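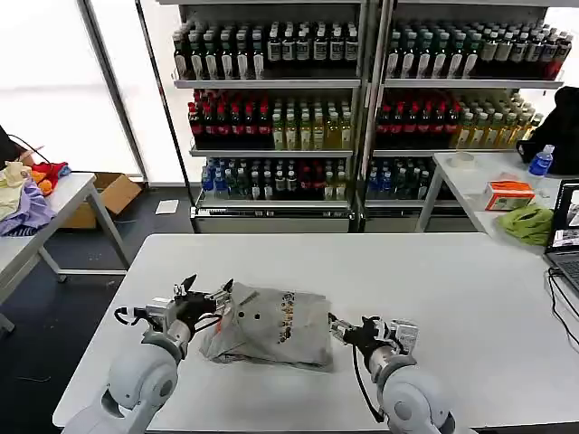

Two arms take hold of a grey T-shirt on the work table.

Salem, 12/01/2022 – Windar has set aside funds to buy 2 two-arm folding stations for its garment returns desk, with delivery planned for July. The order covers arms, grippers, tables and 15 days of staff training.
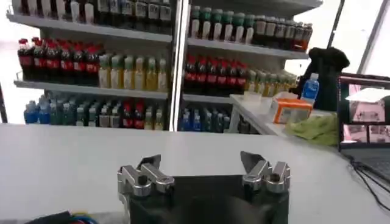

Spare fingers and cables are budgeted separately, so a worn part will not hold up the desk. "We priced the upkeep before we priced the arms," said Sandrine Roussel, head of purchasing. A second order will be considered once the stations have handled 1000 garments.

Press contact: Milan Martens, Windar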